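Cardboard collections in Vunlow to move to a fortnightly cycle

December 22, 2019

Household cardboard in Vunlow will be collected every second week once the new contract with Sumell takes effect, the council's waste team has confirmed. The present arrangement, under which card is taken monthly with mixed paper, ends at the same time.

Tonnage figures published with the contract show that the town sent 384 tonnes of card for recycling in the year to August, against 321 tonnes in the previous year. Most of the increase came from parcel packaging.
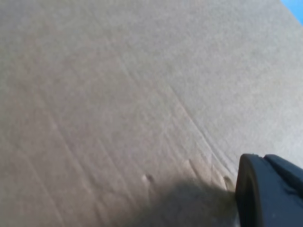 Plain corrugated board without print or tape.

Under the new terms, card must be flattened and placed beside the bin in bundles no more than 20 cm thick. Wet or food-stained board will be left at the kerb, as will waxed cartons. Staples may stay in. Residents of flats with shared stores will keep their existing containers, although the emptying day may change.

"The mill pays by grade, and the grade drops quickly when other materials get in," said Eilidh Buchanan, contracts officer. The permitted level of contamination is 3 per cent by weight, measured at the Tona transfer station. Loads above that limit are charged at the higher sorting rate.
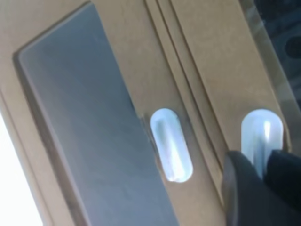 Sorting costs are the main reason for the stricter rules. Card goes to the mill as a single stream, and anything bonded to it has to be removed by hand or rejected with the bale. A smooth, dark grey panel set into a tan surface, for instance, is a different case from bare board, and residents are asked to separate mixed items where they can. Evander Ritchie, who manages the Tona site, said hand sorting now takes up a full shift - a cost the old contract did not cover.

Collection calendars will be posted to all households before the change.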